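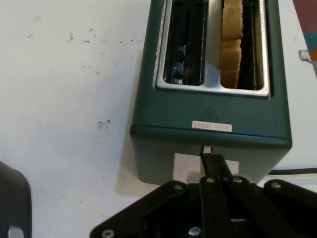

3.2 The toaster task

Figure 4. Wrist view during the toaster task, with one finger of the gripper at the lever and a slice of bread in the right slot.

Of all the tasks the Tresside robotics class tried over the term, the toaster was easily the one the students grew fondest of (and, we must admit, the one they complained about the most!). Each group steered the arm by hand through the whole routine, and by October they had recorded 488 runs between them, of which we set aside 60 for testing and kept the rest for training. The lever asks for a good deal of patience, as the finger has to find a narrow slot in the front of the housing, and from the wrist the finger itself covers much of what one would like to see, as Figure 4 shows. We gave every run a limit of 28 seconds, a number the students argued over happily for most of an afternoon, and we used the same limit when scoring the trained policy in Section 4.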